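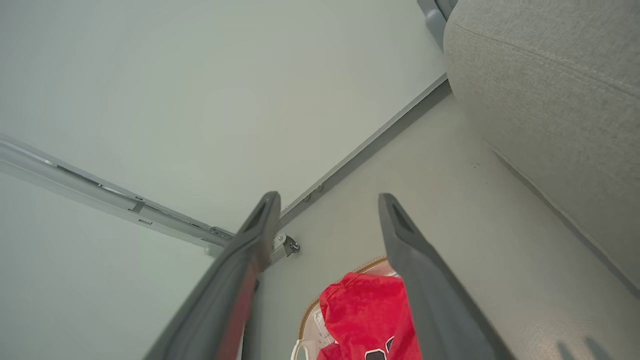 Equipment requests for the second half of the year have now been costed, and the largest single item is replacement fingers for the grippers at Drotham and Bekcombe. We get through more of them than we planned for in January. The household work is the reason: the arms spend their day in and out of containers of crumpled fabric, beside upholstery and metal rails, and the tips meet all of it. The slotted grey fingers are still our standard fit, and the budget assumes we stay with them until the end of the year. Irén Somogyi has asked for 122 pairs across both sites. The approved figure is 99, with the rest held over until she can show the rate of use from May onwards.

Wrist cameras come next. Seven are on order from Stiltora to go with the new arms, and Fraser Cowie wants two spares on the shelf as well. He lost most of a week in January waiting for one to come back from repair. The spares have been agreed, but they come out of the maintenance line and not the capital line, so please don't book them against the project code.

The arms themselves are still under discussion. Bakos quoted on a purchase and on a three-year lease. The lease costs more over the full term but includes servicing and a swap-out if a unit is down for longer than five working days. Jenő Barta prefers to buy, as we already have two people trained to do the servicing. Ernő Sárközi would rather lease the first batch and buy later. Both have sent in their sums and a decision is due at the next planning meeting.

Furniture and props have a budget for the first time. Up to now people bought baskets, cushions and clothes out of petty cash and claimed them back, and last year that came to 181 separate receipts. From now on there is one account per site. Second-hand is fine for furniture. Clothes and other fabrics should be bought in more than one colour and thickness, and anything with a printed design is welcome.

Floor space at Bekcombe has not been costed. The second bay needs sockets along the back wall before any arm can go in there, and we are waiting for the electrician's price. If you are planning work that depends on that bay, allow for a late start.

Requests for the next round go to Rostyslav Hutsuliak. Include the supplier, the delivery time and the price with VAT. Several forms last time had no delivery time on them and had to be sent back.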